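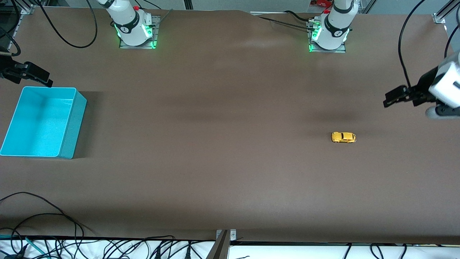 2 min read

Toy Library Meeting Notes, Sep 16, 2022

Hi all, Jean Rennie here with the minutes again (I lost the coin toss). We met in the back room at Cornby, and there was coffee, thank you Yule Street Bakery!

The count. We finished going through the shelves and we have 474 toys on the list, up from 324 at the last count. A lot of that is the Kurnivo donation, which came in four big boxes and is mostly vehicles. I still have 90 pieces without a tag, and I'd love help with those before the end of September.

Bins. This took up most of the evening, I'm afraid. We talked about whether small cars should keep going in with the mixed vehicles or get a bin to themselves. I'm for giving them their own, and I said so more than once. The bright cyan one is a good size for it, it's open on top and the sides are high enough that a little car won't hop out when you carry it. The vote went my way, five to two. So: cyan is for small cars, starting with the yellow one, and trucks and trains stay where they are.

The other side's worry was that kids will dump the whole thing out to find the one they want. Fair point! We agreed to look at it again next time and to stop at one layer of cars for now.

Sorting table. Everyone likes the brown mat. It's smooth, so wheels roll nicely on it when you're checking for a stuck axle, and bright toys are easy to spot against it. Please don't cut tape on it. Scissors and tape go on the side counter.

Money. We have $209 left for the season. Grirell quoted us for new lids and it came out higher than we'd hoped, so we're holding off and using the old ones a while longer. I'll ask whether they do a smaller order.

Cleaning. Wipe cars with a damp cloth, and don't soak anything that has a sticker on it (we lost two fire engines that way last spring, and I'm still a bit sad). Dry them upside down on a towel.

To do:
Jean: label for the cyan bin, call Grirell
Everyone: take ten untagged pieces home and bring them back tagged

We wrapped up a little late. Next meeting is same room, same time, and somebody else is bringing the cookies.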